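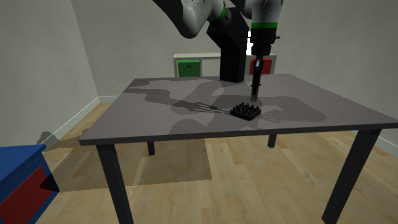

Why would the arm press down on the panel when it had been told to stop above it?
The stop height was measured from the wrong surface. The controller took the tabletop as zero and ignored the thickness of the part lying on it, so the last stage of the descent ended below the top of the knobs.

Project report, group 6
Knob panel handling in simulation: fault analysis
Submitted Thursday, September 19, 2019

1. Background

The Skollerel task asks a simulated arm to approach a small black panel of rotary knobs, close its fingers on one knob, and turn it. The panel is placed at a random position and angle on the table before each run. Our group took over the Landano controller from last year's course and was asked to make it work with the new panel. The older part was a thin plate, and the controller had passed all its tests with it.

2. The fault

We ran 296 trials with the controller unchanged. In 139 of them the contact force went over the limit before the fingers had started to close, and the safety check ended the run. The logs from Nisar, our logging tool, gave the same order of events each time: descent, contact, force spike, stop. A real arm would probably have damaged the part or its own fingertips.

At first we blamed the force limit and raised it. This was a mistake. Fewer runs were stopped, but in the ones that continued the panel was pushed sideways and the grasp missed. We put the old limit back and left it there.
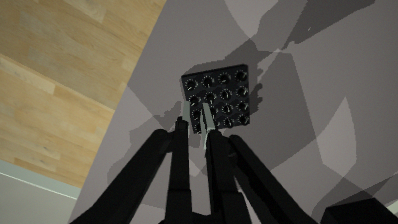 The second suspect was the angle estimate. If the fingers come down turned the wrong way relative to the rows, one of them can land on a neighboring knob. We checked this by giving the controller the true panel angle from the simulator. The force stops went on at almost the same rate, so the angle could not be the main cause.

3. Cause

The target height was stored as a fixed number in the Lennox settings file. It was correct for the old plate. With the taller panel it placed the fingertip target 5 mm too low. Runs that did not fail were mostly those where the fingers happened to come down between knobs – the error was present there too, but nothing was in the way.

4. Correction

The fixed number was removed. The controller now reads the part height from the model and adds a clearance to it. We also added a slow final stage, during which the arm backs off at the first contact and reports the height at which it occurred. A missing part height now stops the program at startup.

5. Remaining problems

The force stops caused by the height error no longer occur. Missed grasps near the panel corners still do, and we have not found out why. The back-off move has been tested only with the panel flat on the table. Its code is in the same folder as the logs, along with the settings file in its old and new versions.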